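Portas abertas na Zatosus: uma tarde a ver dois braços a arrumar

Fomos em outubro, de autocarro, e chegámos mais cedo do que era preciso. Ainda bem, porque a sala de demonstrações da Zatosus é pequena e quem entrou no último turno viu quase tudo por cima do ombro de alguém. Para quem leu a edição passada: sim, era a visita prometida, e sim, valeu os 457 quilómetros de ida e volta (com uma paragem para café que se prolongou um bocadinho, confesso).

O programa começava às duas da tarde com uma conversa de Thoa Huỳnh, responsável pela bancada de manipulação bimanual. Nada de diapositivos! Puxou um banco, sentou-se ao lado da bancada e foi falando enquanto os braços trabalhavam. A equipa dela anda há meses às voltas com uma tarefa que qualquer um de nós faz sem pensar à saída do supermercado: lidar com um saco de plástico transparente. Um braço trata do saco, o outro trata do que se quer pôr lá dentro, e os dois têm de se entender num espaço de poucos centímetros.
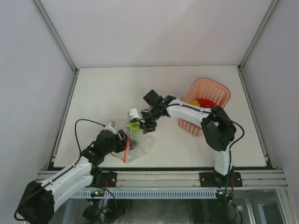 O plástico fino é um adversário terrível. Dobra-se de maneira diferente de cada vez, reflete a luz, cola-se a si próprio e, para uma câmara, quase não existe. Thoa explicou que uma caixa rígida tem sempre a mesma forma e que um saco nunca a repete, de modo que o sistema não pode decorar um gesto e fica obrigado a reagir ao que encontra. A equipa já juntou 600 repetições desta tarefa, guiadas à mão por operadores, e 300 delas foram feitas só este verão. Perguntei se não se fartavam. Riu-se e disse que a partir de certa altura uma pessoa começa a sonhar com sacos.

Gostei muito da franqueza com que falou do que corre mal. As pinças têm dois dedos e nenhum tato, por isso toda a noção de força vem dos motores. E o momento em que as duas pinças se aproximam uma da outra é o mais delicado, pois um braço pode tapar ao outro a vista do objeto. O nosso grupo fez tantas perguntas sobre isto que o turno seguinte teve de esperar no corredor (desculpem!).
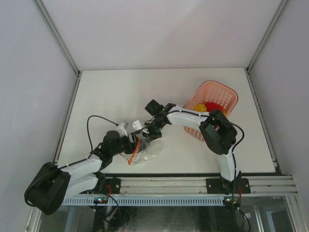 Houve também quem quisesse saber da montagem, e aí a conversa ficou deliciosamente minuciosa. Os dois braços estão aparafusados a uma calha de alumínio com ranhuras, à frente, e podem ser deslocados quando a tarefa muda. As paredes claras à volta do tampo dão um fundo liso e poupam muito trabalho à visão. Os cabos seguem por fora dos elos, à vista, e Thoa defende essa escolha com unhas e dentes: quando um falha, encontra-se logo. Quem já abriu um braço fechado para procurar um mau contacto percebe bem o argumento.

Na sala ao lado, a Holard mostrava uma célula de paletização, muito mais rápida e muito mais barulhenta, e a Kalogeropoulos levou um painel sobre segurança de máquinas que merecia mais tempo do que lhe demos. Fiquei com os folhetos de ambas e empresto-os a quem pedir. O software de registo usado nas demonstrações chama-se Predeck e vai ter uma sessão própria na primavera, com lugares limitados.

Quem quiser ir deve responder a este boletim com o nome e o número de sócio. Se houver gente suficiente, voltamos a alugar o autocarro, e desta vez levamos lanche.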